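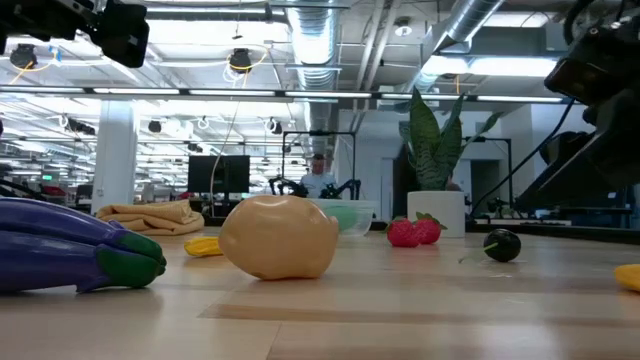

FOR IMMEDIATE RELEASE
2018-02-28

Menosano Opens Registration for Spring Developer Days, Adds Hands-on Database Migration Track

Two days in April, 12 sessions, one room of people who move data for a living

Menosano, maker of the Standusetti schema migration tool, today opened registration for its spring Developer Days. The event runs two days in April at the Ekwueme Conference Center. Seats are limited to 850. Early registration is $200 and covers both days, lunch, and all session downloads.

New this year: a full hands-on track on moving older on-premises databases to hosted ones. Bring a laptop. Bring a charger too, outlets were a problem last time and we have asked for more power strips in every room.

"People kept asking us the same thing after every talk – fine, but what does it look like with my tables, my stored procedures, my weird nightly job from years ago," said Kelechi Yusuf, director of developer programs at Menosano. "So this time we're giving them an ugly database and a couple of hours. Go move it."

The ugly database is called Nurnitz. It has 1,364 tables, mixed collations, triggers that call other triggers, and date fields stored as text in a few different formats. Attendees in the hands-on track get a copy to restore before they arrive. Download link goes out with the confirmation email. It is a large file, so please don't leave it for the hotel wifi.

What the sessions cover

The program has 12 sessions across two tracks. Day one is mostly planning and assessment. Day two is mostly doing it and then fixing it. Titles may shift a little before the final schedule is posted.

Track A, talks:
Reading an old schema without the person who wrote it
What your hosting bill will look like, line by line
Connection strings, secrets, and where not to put them
Indexes that made sense on the old box
Backups in a hosted setup – who does what
Rolling back when it's already Monday
Standusetti 4 road map and open Q&A

Track B, hands-on:
Restore and assess Nurnitz
Converting text dates without losing any
Stored procedures: keep, rewrite, drop
Cutover with a read-only window
Load testing after the move

The hosting bill session is the one we expect to fill first. Cost was the most common question in the feedback forms last year, and the answers given from the stage were, fairly, called vague. This version works from real invoices, with the storage, compute, and outbound traffic lines broken out and explained seperately. Pricing changes often, so the slides will say what month the numbers come from.

Standusetti 4 preview

Menosano will also show the first public preview of Standusetti 4. Main changes: a new compare view, resumable transfers, and a command line version that works without the desktop app installed. The preview build will be availible to all attendees on day one. Not for production use. Please.

Resumable transfers is the big one. In the current release, a dropped connection partway through a large table means starting that table over. Version 4 writes checkpoints as it goes and picks up from the last good one. Checkpoint size can be set per table.

"I've sat and watched a progress bar go back to zero at two in the morning," Yusuf said. "Most of the team has. That feature got built by people who were annoyed."

Projects saved in version 3 will open in version 4. Projects saved in version 2 need to be opened and resaved in 3 first. A standalone converter is planned, no date yet.

Current Standusetti customers on a support plan get version 4 at no extra charge when it ships. Pricing for new customers will be announced at release.

Who should come

Database administrators, developers who ended up being the database administrator, and team leads who have to sign off on the plan. The talks assume you can read SQL. Hands-on sessions assume you can write it and have restored a backup before. No prior experience with Standusetti needed for either track.

Registration details

Registration is open now on the Menosano website. $200 until the early period closes at the end of March, full price after that. Group rates for teams, ask the events desk. Hands-on seats are assigned in the order they come in and there is a waiting list once the track is full. If you only want the talks, pick Track A at checkout – you can still drop in on a hands-on session if a chair is open.

Cancellations get a full refund up to two weeks before the event. After that, transfer to a coworker is fine, just email the name.

Track A talks will be recorded and posted for registered attendees within a month. Hands-on sessions will not be recorded, but the exercise files and answer scripts will be shared.

Press passes are available for both days. Interviews with Yusuf and the Standusetti product team can be set up for the afternoon of day one or by phone the week before.

About Menosano

Menosano builds tools for database comparison, migration, and change tracking. Its products are used by in-house IT teams, consultants, and software vendors. The company is privately held.

Media contact:
Kelechi Yusuf
Director of Developer Programs, Menosano
Contact through the press page on the Menosano website

###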